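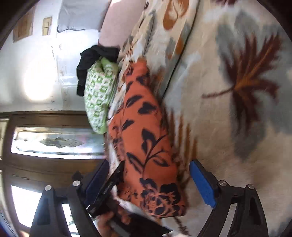
Gounder，二月

发件人：Prakash Chowdary
收件人：家纺与储物讨论列表
主题：Re: 印花薄料的纵向折叠，以及底下那条毯子

各位好，

先回上一封里的问题，原文引在下面，逐段答复。

> 我按列表里早先的说法，把印花料子先对折再卷，放进抽屉。过一阵子拿出来，折线位置的黑色印花有一道发白的痕迹，底色倒没什么变化。
>
> 想问三件事。一，这是折痕还是掉色？二，窄长的料子应该横折还是纵折？三，你们都说要垫着毯子折，毯子本身怎么收？我那条很厚，折完以后塞不进 Ornever 的箱子，盖子合不上。

**一、折痕还是掉色**

先判断印花的做法。如果黑色是涂料印花，颜料附着在纤维表面，折线处反复受压，表层会磨损，露出底色，看上去就是一道浅线。如果是活性印花，颜色进到纤维里面，折线处一般只有光泽差异，蒸汽一过就恢复。

简单的测法：取白棉布一小块，沾水拧干，在印花边角处来回擦，再换干布擦一遍。干擦掉黑而湿擦不明显的，多半是涂料印花。测的时候选反面能翻到的地方，不要在正面大花的中间擦。

你说底色没有变化，我倾向于是表层磨损。已经磨掉的部分补不回来，后面要做的是让折线避开大块黑色。

**二、横折还是纵折**

我的做法是纵折，料子顺着长边收窄，平放在毯子上。附图里的橘红底黑花料子就是这样放的，上端收拢，往下渐宽，下缘略带弧形。

花型是叶子的，大叶的位置决定折线的位置。折之前先摊平，看清几片主要的黑叶落在哪里，折线从叶与叶之间的底色走。小叶压到一点关系不大，长叶和心形的那种面积大，压在折线上最容易显出来。图案密到绕不开的，就不要折死，改用卷的，芯子用无酸纸筒，直径不小于 3 厘米。

步骤如下：

1. 毯子铺平，用手掌从中间往外抹，把鼓起的地方赶走。
2. 料子正面朝上铺开，经向对齐毯子的长边。
3. 左右两边向中间折，边缘不要重叠在同一条线上，错开一指宽。
4. 一端收拢时用手托住底下，不要捏着一个角提起来。薄料斜向受力会变形，回不去。
5. 折线里衬一条卷起来的无酸纸，让折线呈圆弧。
6. 每隔一季换一次折线位置。

第 4 步最多人出错。上端收拢本身会产生一些细碎的皱，这些皱是软的，没有受压，不用处理。要避免的是折完以后在上面再压东西。之前列表里有人建议压一本厚书定型，我不同意，对棉麻平纹可以，对印花薄料不行。

另外，“先对折再卷”是早先针对毛巾的说法，转来转去丢了前提。毛巾有毛圈，折线上有缓冲；印花薄料没有。以后引用旧帖请把适用的料子一起写上。

**三、毯子怎么收**

垫在底下的毯子，我用的是米色的大毯。浅色底子有两个好处：深色印花如果掉粉，落在上面看得见；毯子本身不会往料子上染色。用深色毯子垫浅色料子的，先做一次上面说的擦拭测试。

毯子要足够大，料子全长放上去以后四周还有余量。毯子短了，料子一头悬在外面，自重会把折好的部分拖开。

收毯子不用跟收料子用同一套办法。厚毯按三折法：

- 长边三等分，先折一侧，再折另一侧盖上去；
- 短边再对折，开口朝里；
- 竖着放，不要平摞。

你的箱子合不上，问题在平摞。我量过自己那只 Ornever 的箱子，内长 70 厘米，毯子折成三折后竖放，能放下，盖子不受力。你那只如果是矮款，建议换地方，不要硬压。盖子长期顶着，合页会先坏，毯子的绒面也会压实。

真空袋我不推荐用于毯子，印花料子更不要用。抽气以后折线处压力最大，正好是前面要避免的情况。

**四、存放环境**

这一条上一封没有问，一并写上。

- 抽屉内衬用洗过的白棉布，不要用报纸。
- 樟木块不要直接接触印花面，放在抽屉角上，用棉袋装。
- 南方回潮的时候不要开抽屉通风，等外面干了再开。
- 标签写在棉带上，挂在外侧，写明料子、印花类型、上次折线位置。不要用别针，锈点洗不掉。

我自己的登记表是用 Skillow 做的，字段很少：编号、底色、花色、折法、折线位置、换折月份。这条橘红黑花料子的编号是 327，折线位置一栏写的是“两侧，避长叶”。需要空表的回信说一声，我发到列表文件区。

**五、尚未确定的**

Valitach 那款带涂层的衬纸我没有试过，有人说比普通无酸纸挺，折线弧度保持得好一些。涂层成分不清楚之前，我不会把它贴着印花面用。哪位手上有，请剪一小条和白棉布夹在一起放一季，再看有没有转移，结果发到这个主题下面。

还有一个问题请做过丝质印花的人答：纵折以后两侧错开一指宽，对缎面够不够？我手上都是平纹，缎面的折痕情况不熟。

回复时请删掉多余的引用，只留要答的那几行。

Prakash Chowdary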